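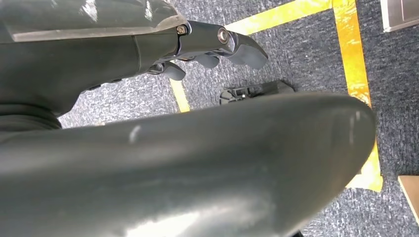 The Bendico work table cost me $552 delivered, flat-packed in two cartons, and I've had it since November. It comes in light wood or a matte charcoal. I nearly ordered the charcoal to match the shelves, but matte dark grey is an unforgiving colour. One small whitish scuff, like the mark on the grey surface in the photo, and your eye goes straight to it. I went with the wood.

Assembly
Allow two hours. The legs bolt on with the supplied key, which is soft and rounds off if you lean on it, so use your own. One of the pre-drilled holes was slightly out and I had to ease it with a file. The instructions are readable, although step 4 has the cross rail drawn upside down.

Daily use
It's solid. There is a little sway side to side if you push on the end, none while typing. The top is deep enough to have a laptop open with the phone beside it and a divided cardboard tray of small parts in front, and still have somewhere to put your hands. There's no cable hole, so cords run across the top and over the side. At this price I'd expect one.

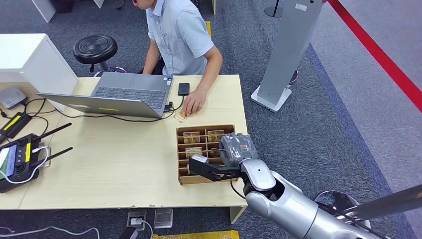 Finish
The factory coat is thin. A mug left a ring in the first week that never fully came out. I've since wiped on a coat of Resinent hard oil, and spills now bead long enough to find a cloth. It darkened the timber a touch and the smell hung about for days – do it with the garage door up.

Against the others
I also looked at the Shakya, which is cheaper but has a hollow top, and the Ener, which adjusts for height and costs more than I wanted to spend. If you stand to work, get the Ener.

Verdict
A good plain table with a finish that needs help. I'd buy it again in the light wood, and I'd oil it before putting anything on it.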